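Odd Skies & Stranger Ground
March 13, 2018

Several people asked me to write what I think about the "Denent obelisk." I was there on Saturday, I have read the whole forum discussion (it was a mistake to begin at midnight), and I will try to put everything in one thread.

For those who don't know it: in November a hiker took a photo from the north shore of Lake Fluvik, looking up at Skuton ridge. On the ridge there is a narrow, pale blue object standing straight up. It looks smooth and very tall. It looks, I admit, like somebody built it.

The hiker is Libor Vrabec. He did not say anything about aliens. He wrote only "does anyone know what is this tower?" and went to sleep. In the morning there were already 239 answers and one of them had a drawing with measurements.

The drawing says the object is 41 meters tall. I tried to find how this number was made. The person took the height of a spruce tree, guessed it, and then multiplied. The tree is much closer to the camera than the ridge, so the number means nothing, but it is now repeated everywhere.

The theories, in the order of how often I saw them: a monument from an old civilization, a transmitter that the army does not want to discuss, a door. The door people are the nicest to talk with. They ask good questions and they don't insult you.

There is also a group which says that the photo is edited. I do not believe this. Libor sent me the original file and I compared it with the one on the forum. It is the same picture, only smaller. Please leave the man in peace, he was asking a normal question.

What made me curious was a second photo. Kaja Tamošiūnaitė was on the same shore in the same month, and she also has the blue object, but thinner. In her third picture, taken after she walked along the path toward the boat dock, it is not there at all.

For the forum this was the proof. "It moves." "It hides." One man wrote that it retracts into the mountain when it feels observed. I have to say I enjoyed this one very much, I read it twice.

But think about it slowly. A thing that becomes thinner when you walk to the side, and then disappears, and comes back when you return to the first place. I know many things which do this and none of them retracts into a mountain.

So I took the bus to Denent. It leaves you at the Lazarević guesthouse, and the owner, Panagiotis Lazarević, gave me tea and told me that I am the fifth person this winter. He sells a postcard of the ridge. On the postcard there is no obelisk, and he was a little sad about that, I think.

He told me also that the locals have a name for that part of Skuton, but he would not say it in front of his mother. I could not confirm this information.

I found Libor's place on the shore by matching the dock post and the bent tree in his photo. It took me most of the morning. When I stood with my back against the information board, the blue object was there. I will not pretend that I was calm. My hands were shaking and it was not only from the cold.

Then I took one big step to the left and it was thinner. Another step, thinner again. After a few more I had only a dark ridge with a dark line in it. I walked back and it opened again. I did this so many times that a woman with a dog changed to the other path.
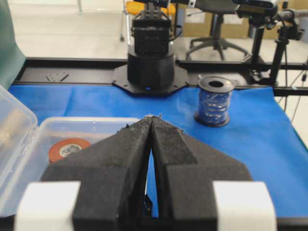

The Denent obelisk is a gap. On top of Skuton there are two big dark rocks, leaning toward each other, and from one part of the shore you can see between them to the sky. It is the same with the two dark foam pads: they nearly touch at the top, and the thin opening between them, where a sliver of blue cloth shows, has a shape so definite that your eye wants to call it a thing. You see a blue blade. What you have is the edges of two dark objects and some color from behind.

The brain does this very willingly. It is used to objects being in front and the background being behind, and when a piece of background is small and has neat edges, it gets promoted to an object. Painters know it. People who draw maps know it also, with lakes and islands.

On a ridge it is even worse, for the reason that you have no distance. The rocks have the same color as the rest of the mountain, so they melt together with it, and the only thing with its own color is the sky piece. Naturally you look at that one.

"But why is it darker blue than the sky above?" This was the best question in the forum and it deserves a proper answer. Near the horizon the sky in Libor's photo is almost white from the haze. Through the gap you would expect white too. It is not white.

I did not understand this from the shore. I had to go up. The trail is marked, it is not difficult, but there was ice near the top and I recommend proper boots. The sign at the saddle says 658 meters.

From the saddle you can see that behind the two rocks there is not directly the sky. There is another ridge, far away on the other side of the valley, and on a clear day it is blue as distant mountains are blue. So the upper part of the "obelisk" is sky and the lower part is a far mountain. The color changes from one to the other softly, and from the lake this looks like a shaded surface.

This also explains the "smooth material" which was discussed for 3 pages. Distant mountains have no visible texture. They look like metal or glass if you show only a narrow piece.

And the pointed top? The rocks lean together and the opening ends in a point. There is some light lichen on them near the top, and I believe this made the pale spots which the forum called "windows." I am less sure of this part. The lichen is really there but I could not get close enough to compare every spot.

I put my hand on the left rock. It is a rock. I am sorry if this disappoints someone, it disappointed me also for one or two minutes, and then I looked through the opening down to the lake and saw the information board very small, and I was happy again.

Sofia Tzavaras, who wrote the long post about the transmitter, answered me yesterday. She says that my explanation is possible for the photo but does not explain the humming sound which some visitors hear. This is fair. I heard no humming. There was wind in the gap, and it made a low note when it was strong. I do not claim that this is the same sound.

Nermina Grgić asked if the rocks were placed by people. I am not a geologist and I do not want to answer from my stomach. To me they look like one rock that was split and then leaned. If a geologist reads this, please write to me, I have many photos from every side.

What I would like to ask from you: if you go to Lake Fluvik, take pictures from different places on the path and write down where you stood. Somebody who goes in summer, with a different haze, may get another color. I would like very much to see a sunset one. If the sun goes down exactly behind the gap on some day of the year, the forum will explode, and I want to be there with tea.

Please don't climb on the rocks. The ground below them is loose and I saw fresh stones on the trail.

And Libor, if you are reading: you asked "does anyone know what is this tower?" and you never got a simple reply. There is no tower. Your photo is still very beautiful and Panagiotis wants to ask you about a postcard.

I will add the bus times tomorrow, I left the paper in my other jacket.

Filed under: Strange Places / Photo Mysteries
658 likes · 41 replies

More from this author
The whistling well that whistles only on Sundays
Three-toed footprints on a frozen pond, and one guilty heron
Is there a face in this cloud? A reply to my uncle
Green lights over the greenhouse, part two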